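Archives > Service Automation List > Household and Light Shop Tasks > Thread

Subject: Re: Readiness of two-arm cells for small household tasks
From: Elisa Marras
Date: 26th February

Dear members,

I write in reply to the message from Ladi Ajayi, the relevant part of which I quote:

> The Stiston working group has been asked whether its July report
> should list any household chore as ready for machines. My own view
> is that folding and wiping are close, and that small containers
> with lids are not. I would welcome evidence either way before we
> settle the wording.
> Ladi Ajayi

Our office at Nistcombe has given this question a good deal of time. We agree with the second part of Mr. Ajayi's view and have doubts about the first. The chore we chose for study was the handling of a small keepsake tin, of the sort kept on a dresser for hair clips or letters. A child can manage one without instruction. For a machine it demands two arms, a light grip and a fair sense of where the lid ends and the box begins. 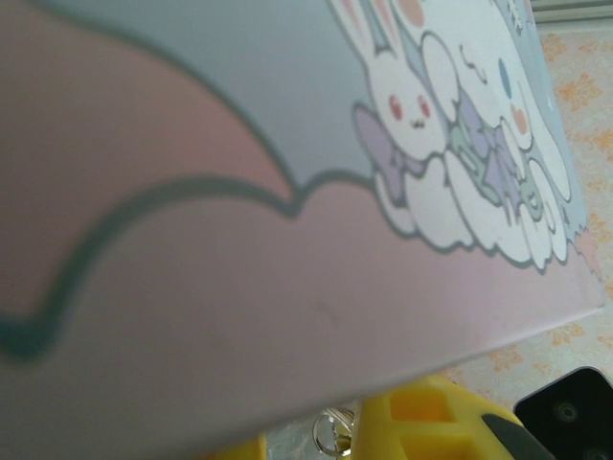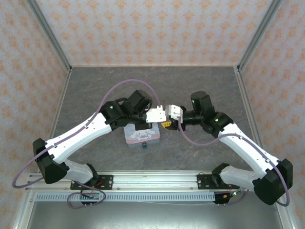
Elisa Marras

The tin in the second picture has rounded corners and a small knob or latch at the middle of its front edge. That single feature occupied most of our discussions. A person feels for a catch with a fingertip and gives little thought to the rest. An arm must be brought to the correct height and angle, and the other arm must keep clear of it in a very small space. Members who have worked with two arms over one object will know how quickly that space is used up.

Our test plan called for 14 attempts per operator, with the tin returned to a new position each time. Seven were completed without help. We do not regard this as sufficient for a home, where the object will differ from one day to the next and no operator will be standing by.

The position on the shop floor is more favorable. Travadport has used a comparable arrangement for lidded parts boxes for nearly 10 months, and its supervisors are content with it — although the boxes there are all of one pattern and arrive in the same place. Bassi has reported similar experience with packing work.

We therefore propose that the July report treat household and shop-floor chores under separate headings, and that small lidded containers be entered as "under study" in the first and "in limited use" in the second. We would ask that folding and wiping be held back until figures from at least two sites are available.

Comments on the wording may be sent to the list or to me directly.

Yours faithfully,

Elisa Marras
Nistcombe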